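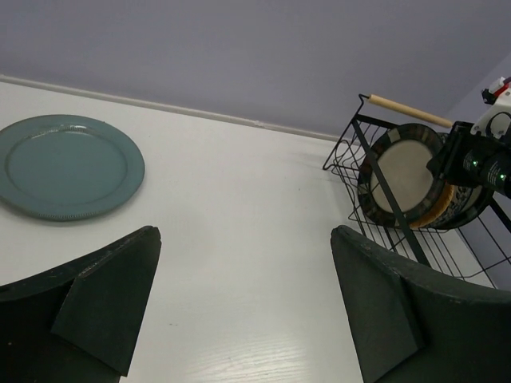

Fabrice Lebrun
Opened Thu 16 June, priority: low

Hi all! My Wadov thermostat keeps dropping off the wifi, always 13 minutes after a restart. I've reset the router twice and moved it to channel 5 (no luck), and the app just says error 24. 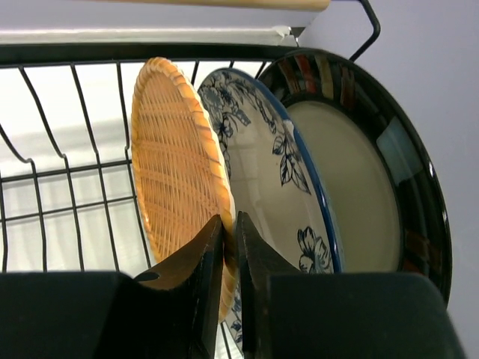 Woven plate and dish rack

Update: firmware is on 35 now, same thing. Lutham support told me to turn off power saving, so I'm trying that tonight.

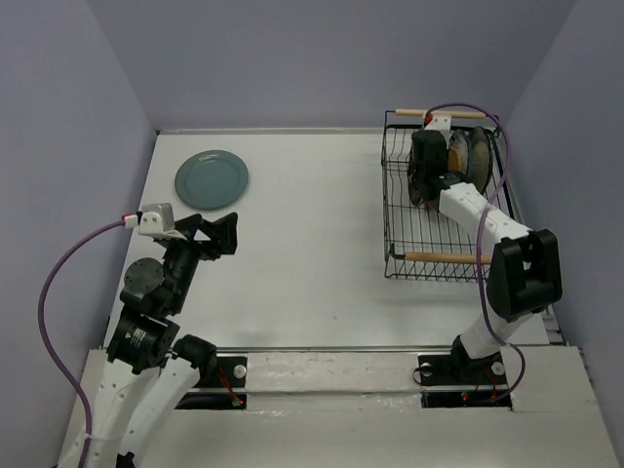 Okay, the thermostat made it through the night with power saving off! The signal is still weak though, one bar at best. The app's status dot is a muted blue-green now, pretty much the color of that round plate, and the manual only lists red and amber. Does anyone know what it means?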